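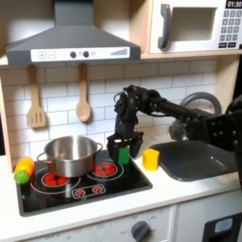 Food and Heat, Unit 3: How the Heat Comes into the Food
Handout for the evening group, Room 1202
Prepared by Ntombi Coetzee, Gronham

Please read this handout before the practical class. Bring it with you also, there is space on the back for your own measurements. In Unit 2 we spoke about temperature and about the difference between temperature and heat. I will not repeat it all, but one point you must keep in mind: heat moves from the warmer thing to the cooler thing, and it moves faster when the difference between them is large.

3.1 Three ways

Heat can travel in three ways. In the kitchen we nearly always have more than one of them at the same time, and students often lose points on the worksheet when they name only one.

Conduction is heat that passes through a material or between two materials which touch each other. The bottom of the pan gets heat from the burner and gives it to the egg. A spoon left in the soup becomes hot at the handle. Metals conduct well, wood and most plastics conduct badly.

Convection is heat carried by a moving liquid or gas. Water at the bottom of the pot becomes warm, becomes a little less dense and rises, and cooler water takes its place. Thick food moves very little, and this is why a thick porridge burns at the bottom while the top is still only warm. When we stir, we are doing by hand the work that convection can not do.

Radiation is heat that travels as infrared waves and does not need any material between. The grill and the toaster work mainly in this way. You feel it on your face when you open the door of the oven, though some of what you feel there is hot air.

3.2 The stovetop

A gas burner heats the pan with a flame and with hot gases, and a good part of these gases goes up along the sides and is lost to the room. The old type of electric plate is a solid piece of metal. It conducts heat to the pan by contact, so a pan with a bent bottom works badly on it. It is slow to become hot and slow to become cool, and the cook must plan for this.

Under a glass-ceramic top there is a heating element which glows red. The heat goes to the pan partly by radiation through the glass and partly by conduction from the glass itself. The glass conducts poorly to the sides, so the area beside the ring stays much cooler than the ring.

Induction is different from all of these. A coil under the glass makes a changing magnetic field, and this field causes electric currents in the bottom of the pan. The heat is made in the pan. The glass becomes warm only from the pan standing on it. The pan must be of iron or of a steel that a magnet holds to. Try this at home with a refrigerator magnet and write down which of your pans would work. 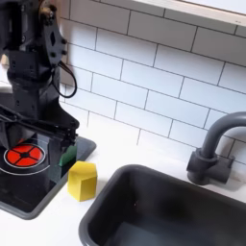

3.3 The material of the pan

Copper conducts best of the common pan metals, then aluminum. Cast iron is much slower and stainless steel is slower again. But speed is not the only thing we want. A heavy cast iron pan stores a lot of heat, so when you put a cold steak in it, the temperature of the pan falls less. A thin aluminum pan answers quickly when you turn the burner down, and this is useful for sauces with egg or milk.

Many pans are made in layers: steel on the inside where the food is, aluminum in the middle to spread the heat. In the class we will compare two pans of equal diameter. I call them Postgate and Zurnlow on the worksheet, after the names on our two storage cupboards, so please do not look for these names in a shop.

3.4 Inside the food

When the heat has reached the surface of the food, it still has to go to the center. In solid food this happens by conduction, and food conducts slowly. A piece of meat two times as thick needs more than two times the time - many beginners find this hard to believe until they have measured it.

The surface and the center are therefore at different temperatures during cooking. For ground beef we want the center to reach 71 degrees Celsius. The color of the meat is not a safe sign, so use the thermometer and put the tip in the thickest part. After you take a roast from the oven, the center often continues to rise for some minutes, as the outside is still hotter than the inside.

The surface begins to brown well only when it has lost most of its water. A wet surface can not go much above the boiling point of water. Dry the meat with paper first, and do not fill the pan too full.

3.5 Worked example

Two potatoes, one whole and one cut in cubes, are put in boiling water at the same moment. The cubes are soft after 10 minutes. After 17 minutes the whole potato is soft on the outside and hard in the center. In both cases the water brings heat to the surface by convection, and conduction brings it inside. In the cubes the way to the center is shorter and the total surface is larger.

3.6 Before the practical

Read the safety page again, especially the part about long sleeves and pan handles.
Prepare a table with three columns: time, surface temperature, center temperature.
Bring one question about your own stove at home, in writing.

Further reading: the Simard folder on the shelf beside the door, parts 2 and 4. Please return it to the shelf the same evening.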